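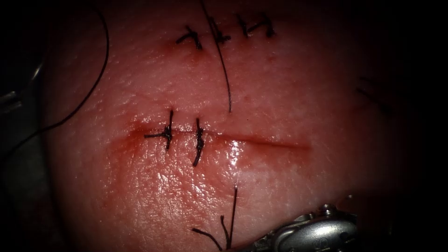 ## Draft wine at Arkness: notes from July

1/ Arkness added wine to a beer-only tap wall last month. Two lines, one red and one white. Posting the setup because the beer side of it had to change too.

2/ The red is Pillunero, on its own regulator. Beer taps run on CO2. Wine at that pressure would pick up gas and pour with a prickle, so both wine lines are on straight nitrogen at low pressure.

3/ Hardware matters more than the gas. Wine is more acidic than beer, and chrome-plated brass parts don't hold up. Every wetted part on those two lines is stainless: coupler, shank, faucet. Barrier tubing for the whole run.

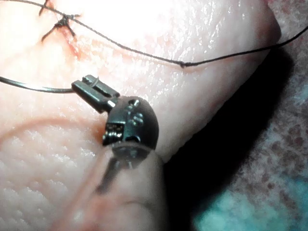 Abdelilah Tawfik replied that the tubing is where most bars save money and regret it, and that an old root beer line will flavor anything you put through it. Agreed on both. Our two lines were new.

4/ Temperature. The beer cooler is set at 40°F. The white is fine there. The red is not, so its keg sits outside the cooler in a separate cabinet and the line skips the cold trunk. It took a second hole in the wall.

5/ Glassware. A full beer pour is 473 ml to the line. Wine goes out in a stemmed glass with a 5 oz mark. Staff were overpouring the first week by eye, mostly on the red. The mark fixed it.

6/ Total pours, all taps:
- June: 3,219
- July: 3,887

I would not credit the wine for the whole difference. The patio opened at the end of June, and the Barkell pale went on in the same week.
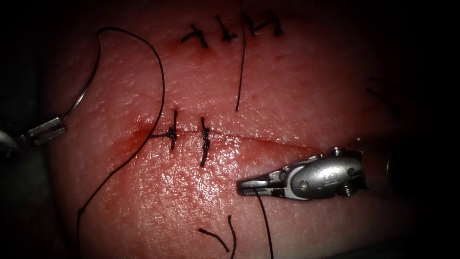 *Two robotic instruments over a practice tissue pad, needle in the left jaws.*

7/ Cleaning. Beer lines stay on the two-week caustic schedule. Wine lines get cleaned at every keg change and flushed with water until the rinse tests neutral. Sunday before open is the slot for both. The Schumacher Room bar is on a separate glycol loop and gets done last.

8/ One mistake to pass on – we hung the white on a faucet next to a sour. Similar handles, similar color in the glass. Three wrong pours in one evening. The white now has the far left handle. 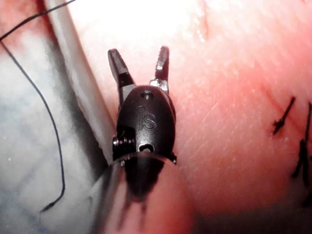
Does the wine go off faster than it would in a bottle?

Slower than in an opened bottle, as long as the nitrogen stays connected and the seals hold. We date each keg at tapping and check it by taste before service.

9/ Next on the list is a third line for a dry cider. It will go on CO2, with the same stainless parts as the wine.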